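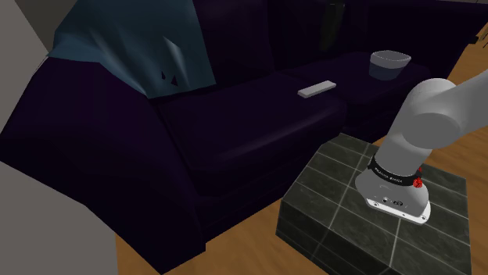 Figure 3. Simulated living room used at the open day. A remote control and a bowl rest on the sofa; the arm is over the tiled ottoman.

4.3 Open-day demonstration

The demonstration was held in May at the Brosley laboratory as part of its yearly open day. Visitors were shown the simulated household tasks on a wall screen, in groups led by Enikő Balogh and Sadao Kamata. A total of 43 visitors attended and agreed to have their comments recorded. All episodes were run in the Jostameck simulator with the same control settings as in Section 4.1.

Each group first watched the living room from a fixed viewpoint and was asked to say what it expected the arm to do next. The group then watched from the wrist viewpoint, in which the gripper and any object between its fingers take up much of the picture. A flat object held upright can hide most of the room behind it, and several visitors said they could no longer tell where the arm was.

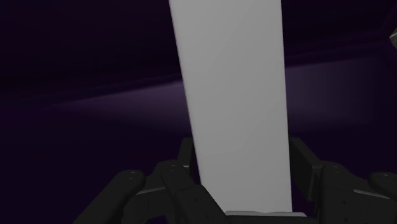 For this reason, Grethe Þórarinsdóttir, who moderated the afternoon groups, paused playback at each change of viewpoint and gave visitors time to ask questions. Morning groups saw the same episodes without pauses. Comments from both were transcribed and coded separately by two of the authors, and differences were settled by discussion. The coding scheme is given in Appendix B.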